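**Ticket 1834** – Etiquetas de estante desplazadas y códigos que no leen en caja
Cliente: Zendorton, tienda de Karnasska
Abierto por: Aiman Saragih
Asignado a: Rizal Hidayat
Estado: resuelto, pendiente de confirmación en tienda

**Descripción del cliente**

Desde el cambio de rollo de septiembre, las etiquetas de precio salen corridas hacia abajo. El desplazamiento crece a lo largo de la tirada: las primeras salen bien y al final el precio cae sobre el corte. Además, parte de los códigos de barras no los lee el escáner de caja. La última tirada fue de 289 etiquetas y hubo que tirarla casi entera. Diseñamos con Jemel, la plantilla no se ha tocado.

**Registro**

*9:40, Rizal.* Pido foto de una etiqueta mala, modelo de rollo y una página de configuración de la impresora.

*10:15, Aiman.* Adjunto la página. El rollo es de Jankauskaitė, térmico directo, misma medida que el anterior según la caja.

*10:30, Rizal.* En la configuración el sensor está en modo "marca negra". ¿El rollo nuevo tiene marca impresa en el reverso?

*10:50, Aiman.* No, por detrás es blanco. El anterior sí llevaba una raya negra.

*11:05, Rizal.* Entonces el desplazamiento viene de ahí. Pasos:

1. Cambiar el sensor a modo "separación" en el menú de la impresora.
2. En Jemel, abrir Propiedades de la plantilla > Material y poner el mismo modo. Si no coincide, el programa sobrescribe el ajuste al mandar el trabajo.
3. Calibrar con el rollo puesto y la tapa cerrada.
4. Imprimir una tirada corta, 13 etiquetas, y mirar la última.

*11:45, Aiman.* Hecho. La última sale igual que la primera. Los códigos siguen fallando, menos que antes pero fallan. Se ven grises.

*12:10, Rizal.* El material nuevo necesita más temperatura. Subir la intensidad 2 puntos y bajar la velocidad al nivel anterior. Antes de probar, limpiar el cabezal con alcohol isopropílico y dejarlo secar.

```
Sensor: separación
Intensidad: +2
Velocidad: un nivel menos
Corte: sin cambios
```

*12:55, Aiman.* Con eso leen todos en las dos cajas. El negro queda más definido. La impresora va algo más lenta, no es problema para nosotros.

*13:10, Rizal.* Guardad los valores como perfil en Jemel con el nombre del material. Si volvéis al rollo con marca, hay que cargar el perfil viejo y recalibrar – los ajustes no se cambian solos al poner otro rollo.

*16:20, Aiman.* Perfil guardado. Queda repetir la tirada completa mañana a primera hora.
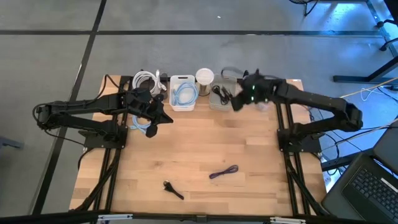
**Categoría: Impresión térmica > Sensor y calibración**

Causa: cambio de material con marca negra a material con separación, sin actualizar el modo del sensor; intensidad baja para el papel nuevo. Sin piezas sustituidas. Se cierra cuando Aiman confirme la tirada de 289.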